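2 February 2020

The winter fitting period closed this evening, and the following is entered while the particulars remain fresh. A total of 132 garments passed through the Stutgate rooms, of which the greater part were men's overcoats and lined jackets. The Lulley cloth performed well. It holds a pressed crease and does not shine at the elbow, and I have recommended that we order a further 200 yards before the mill changes its list.

The matter of shoulder width was raised again by Lukian Nazarenko. It is his view that the house pattern has grown too broad, and that clients under forty now expect the seam to sit at the bone. I do not fully agree. A coat must go over a jacket, and a jacket over a sweater in February. We settled on two versions of the pattern, to be cut in muslin and compared on the same client. The narrower will carry the Vasylenko name, as the older one always has – the labels are already woven.

Sleeve length remains a source of complaint. Three coats were returned for shortening, all of them measured with the arm bent. Staff are reminded that the arm is to hang at rest and that shirt cuffs are to be buttoned before the tape is used. 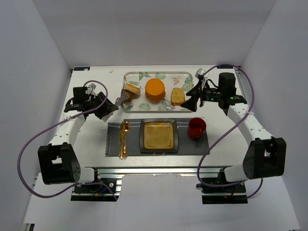
The price of the Lallard overcoat was also reviewed. It stands at 800 dollars, with the unlined version at 480, and the gap is wider than the work can justify. I proposed that horn buttons be fitted to both. Mr. Nazarenko asked for time to consider the cost, and the question was held over.

The charcoal herringbone was set aside for my own use. I intend to have it made up single-breasted, with a plain back and no belt, and to wear it through one full season before it is offered to clients in September. The first fitting is to take place once the muslins are done.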